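The Hand That Would Not Let Go

I have spent more of this August than I would like trying to persuade a robot to drop a ball.

Picking things up is supposed to be the hard part. There are conferences about it. People give talks with forty slides on approach angles and fingertip friction, and then at the very end there is one slide with an arrow on it that says "release," as if that part happened by itself. I used to have that slide too.

The task we run at Plenstead is so dull that visitors stop watching before it's over. There is a ball and there is a basket. The right hand takes the ball and puts it in the basket, somebody takes it out, and we go again. We do this 100 times and call it a run. A good run takes up most of an afternoon and leaves you with a new respect for people who work in tollbooths.

On Thursday, a little after lunch, the hand picked up the ball and kept it.

The arm did everything else correctly. It went over the basket, paused in the proper place, waited the proper length of time, and came back with the ball still in its grip. Then it tried to pick up the ball it was already holding, which it managed without difficulty. The log recorded this as a success. It recorded 7 of them before Renzo Bassi looked up from his sandwich and asked why the basket was empty.

I want to be fair to the log. It was told to report whether the fingers had received the command to open, and they had received it. Every single time, they received it beautifully. What they did with it afterward was their own business.

Renzo's first theory was the fingers themselves. He thought a tendon had jumped its track, the way one did in the spring, and he wanted to take the hand off and open it up. My first theory was Renzo, who had installed an update that morning. We were both wrong, but mine was ruder, so I bought the coffee.

The arm runs on a controller from Dusine, and the hand talks to it through a little piece of software called Povlow, which was written by someone who has since left and which everybody is afraid to touch. Povlow has a safety feature. If it loses contact with the hand for more than 400 milliseconds, it freezes the fingers where they are. The thinking is that if the robot is carrying something heavy or breakable when the connection drops, you don't want it flinging the thing on the floor. I can't argue with that. I was in the meeting and I'm fairly sure I nodded.

What I didn't ask in the meeting was how the freeze ends. I assumed it ended when the connection came back. It ends when a person presses a button in a window, and the window opens behind the other windows, and it doesn't make a sound. So a cable wiggled, the connection dropped for half a second, Povlow locked the fingers, and for the rest of the early afternoon the hand was perfectly healthy and perfectly deaf.

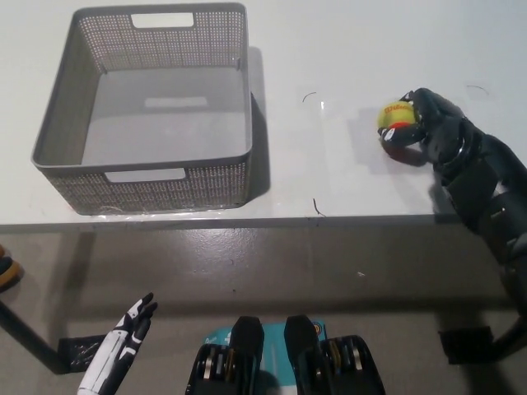
Right hand closed on the ball, basket empty, left hand no help at all.

Now, a tennis ball is a forgiving thing to be stuck holding. The part that took the fun out of it for me came when Renzo went to pull the ball free. He had his fingertips between the robot's fingertips before I found the window. If I had pressed the button right then, the hand would have gone through its backlog of commands, and that backlog had a lot of closes in it as well as opens. I hadn't pressed it. I had the mouse over it, though, and I've thought about that a fair amount since.

We hit the emergency stop, which we should have done first, and cut power to the hand. Once it was off, the fingers went slack enough to ease the ball out. The whole business was over in 2 minutes. Renzo finished his sandwich. I did not finish mine.

So there are some changes. Povlow now throws away anything that piled up while it was frozen. The window opens in front and beeps, a really nasty beep that I picked myself. The log asks the camera whether there's a ball in the basket before it congratulates anyone. And the rule about hands is taped to the monitor in large letters: stop first, power off, then reach. It was already in the manual, on a page I'd have sworn I'd read.

I also wrote to the people at Intarasuk who make the cable, to ask if the connector is meant to have that much play in it. They answered quickly and very politely – it's meant to be screwed in. There are two small screws. Ours were in a drawer, still in the bag.

The next run is on the calendar and Renzo has asked for the seat nearer the stop button. I said he could have it if he stops eating tuna in there.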